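Astach Public Library
Our spring schedule for borrowing and returns begins this month. The posts below set out what cardholders should know. Please read to the end before calling the front desk.

Astach Public Library
Loan periods for books and audiobooks remain at 23 days. Each item may be renewed 2 times, online or by phone, unless another reader has placed a hold on it.

Astach Public Library
Late fees on children's books ended in April. Fees already on a child's card have been cleared, and families do not need to apply. A total of 241 cards were affected.

Astach Public Library
Fees for lost or damaged items still apply. Cardholders who believe a charge is wrong may write to Brijesh Kandpal, Head of Borrower Services, and should include the card number and the title of the item.

Astach Public Library
The book drop on Stota Street is closed while the sidewalk is repaired. Returns may be left at the Justen branch at any hour or handed in at the main desk until 6 p.m. Please do not leave bags of books at the Stota Street door.

Astach Public Library
Holds may now be picked up at either branch. Choose the branch when placing the hold. Requests to change it later are accepted by phone only, and the item may take several days to move.

Astach Public Library
The Gautam Reading Room has reopened with nearly 379 titles in large print. Jelle Claeys, who oversees the collection, welcomes suggestions for new purchases. Forms are kept beside the catalog terminals.

Astach Public Library
Cardholders who have moved in the past year are asked to update their address. A lease, utility bill or bank letter is accepted as proof. Cards with an outdated address will continue to work until their normal renewal date.

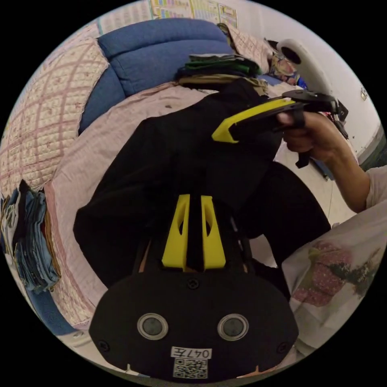
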